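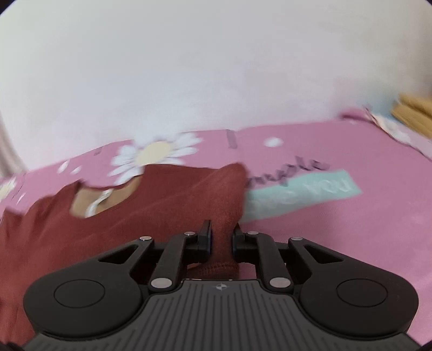

Galería - sala de doblado, Tromidora, octubre

Subo esto rápido antes de que empiece el turno. Me lo pidieron los de Drultwood, que quieren saber cómo nos va con las pinzas y el cambio de puestos. Textos cortos, perdón por el desorden, ya lo arreglaré.

Para quien llega nuevo: aquí se dobla ropa de cama, toallas, mantas, cosas de niños. Antes todo a mano y de pie. Ahora una parte del turno se hace con la pinza en la mano, cogiendo la tela como la tendría que coger la máquina, y esas tomas van a Fukon para entrenar los brazos de la línea nueva. 2.986 tomas válidas hasta el lunes. Otras 332 rechazadas, casi todas por ir demasiado deprisa.

Doblado, turno de mañana
Ludmila Paulík lleva la mesa. Lo afelpado es lo peor, se agarra bien pero se escurre al levantar si solo pillas el pelo. Hay que coger un pliegue entero. Ella lo hace sin mirar, los demas todavía no.

Sábanas
Pesan más de lo que parece cuando las llevas con dos dedos en vez de diez. Toàn Bùi pidió cambiar de mano a mitad de serie y ahora lo hacemos todos. No estaba en el manual - ya está.

Muñecas
Tema serio. La primera semana, quejas. Se bajó a series de ocho tomas y descanso, y el que quiera puede pasar a mano normal el resto de la hora. Queda pendiente la altura de las mesas, que sigue igual que en primavera.

Estampados
Khải Đồng separa lo liso de lo estampado antes de empezar. Con dibujos grandes la gente tiende a buscar el dibujo y no el borde, y luego sale torcido. Esto lo vimos tarde.

Las cuentas de la plantilla
Lo que pregunta todo el mundo. De momento nadie fuera. Cinco personas han pasado de planchado a revisión de tomas, con el mismo sueldo, firmado hasta fin de año. Después no se sabe y prefiero ponerlo así. Radomír Sýkora (delegado) tiene la copia del acuerdo en la taquilla, pedídsela.

Revisión
Sentados, con pantalla. A unos les encanta, a otros se les hace eterno. Ludmila probó dos días y volvió a la mesa, dice que le duele más la cabeza que antes la espalda. Rotación voluntaria por ahora.

Lo que se pierde
El ritmo de hablar mientras doblas. Con la toma en marcha se va más callado, y se nota en el ambiente. Lộc Phùng propuso parar todos a la vez, en lugar de cada uno cuando acaba, y asi por lo menos hay café en grupo. Funciona bastante bien.

Lo que se gana
Menos kilos en los brazos. El carro de mojado ya no lo empuja nadie, lo lleva el Khương desde septiembre. Se queda atascado en la rampa de carga algun día que otro, pero nadie quiere volver al de antes, os lo aseguro.

Pendiente: guantes finos en talla pequeña, una segunda base de carga, y que Fukon conteste a lo de las mantas gruesas. Si alguien no quiere salir con nombre en esta página que me lo diga y lo quito. Dudas a Lộc, en la oficina hasta las tres.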